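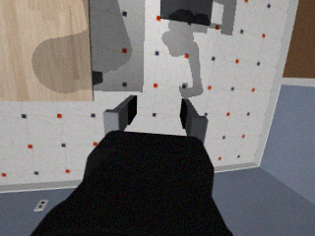
3 min read

Fimari releases Brikum 2, a simulation kit for two-finger grippers

Pumbridge, Sun 23 September

Fimari has released Brikum 2, the second version of its simulation kit for firms that plan and test robot gripping work before any hardware is fitted. The release adds a gripper-mounted view, a set of editable rooms and a new method for recording test runs. It is on sale from today to new customers and is supplied to holders of a current Brikum licence at no extra charge.

The kit is made up of a desktop program, a library of gripper and room models, and a command-line tool for running tests in batches. It is meant for small engineering teams who need to check reach, approach angle and finger clearance early in a job, when the layout of the room may still change.

Gripper view

In the first version of Brikum, the user watched a run from fixed points in the room. Version 2 adds a viewpoint placed behind the palm and looking out past the fingers. The palm stays in the lower part of the picture, with the two fingers ahead of it and the gap between them open to whatever lies beyond. The far wall in the supplied tiled room has white squares with red-orange and dark navy markers, a pale baseboard and a slate-blue floor.

The view can be recorded at the same time as any of the fixed viewpoints. Each stored picture is saved with the joint positions, the finger opening and the simulation time. Users can set the height and tilt of the viewpoint, and the settings are kept in a plain text file that can be copied between projects.

"Most of the support requests we had on version 1 were about approach angle," said Ivars Sakalauskas, product lead at Fimari. "Users could see that the fingers had missed the part but they could not see why. A view from the gripper answers that in most cases, and it also gives them pictures in the same form they will get from a real camera on the wrist."

Room and surface models

The library now holds 134 models, covering grippers, fixtures, wall and floor surfaces, and furniture. Surfaces can be changed without rebuilding the room. A tiled wall may be replaced with a plain one, a wooden panel may be given a different grain, and the colour of the floor may be set by value or drawn at random from a range chosen by the user. Random changes are controlled by a seed number, so that a run can be repeated exactly.

Collision shapes are held apart from the visible surfaces. This allows the user to change the look of a room many times without affecting the contact results. Finger pads have their own friction setting, which may differ between the left and right fingers where worn or mismatched pads are to be tested.

Batch runs

The batch tool accepts a list of start positions, part positions and surface settings and works through them without the display open. Up to 8 runs can be processed side by side on one workstation, subject to memory. Results are written as a table, with one row for each run, and a failed run can be reopened in the desktop program at the point of first contact.

A stopped batch can be restarted from the last completed run. Version 1 required the whole list to be run again.

Trial at Stüber

Stüber, a maker of storage and handling fittings, used a pre-release copy of the kit during August. Its engineers built a model of a planned handling area and carried out 300 batch runs with a parallel two-finger gripper before settling the position of the robot base.

"We moved the base twice in the model and have not had to move it on the floor," said Giang Lâm, automation engineer at Stüber. "The batch table was the part we used most. I would like to see better import of drawings from older design packages, and we have passed that on."

Fimari has confirmed that import of older drawing formats is planned for a later update. No date has been set.

Supply and support

Brikum 2 is supplied as a download. A licence covers one workstation and includes the full model library, the batch tool and written support for the licence period. Floating licences for shared use are available on request. Projects made in version 1 open directly in version 2, but projects saved in version 2 cannot be opened in the earlier program.

Models of grippers not in the library can be built by the user from the supplied template or ordered from Fimari as a separate service. Customers ordering a model need to provide a drawing, the stroke of the fingers, the rated grip force and the mass of each moving part.

Requests for a trial licence should be sent to the Fimari sales desk in Pumbridge, stating the gripper type and the operating system in use.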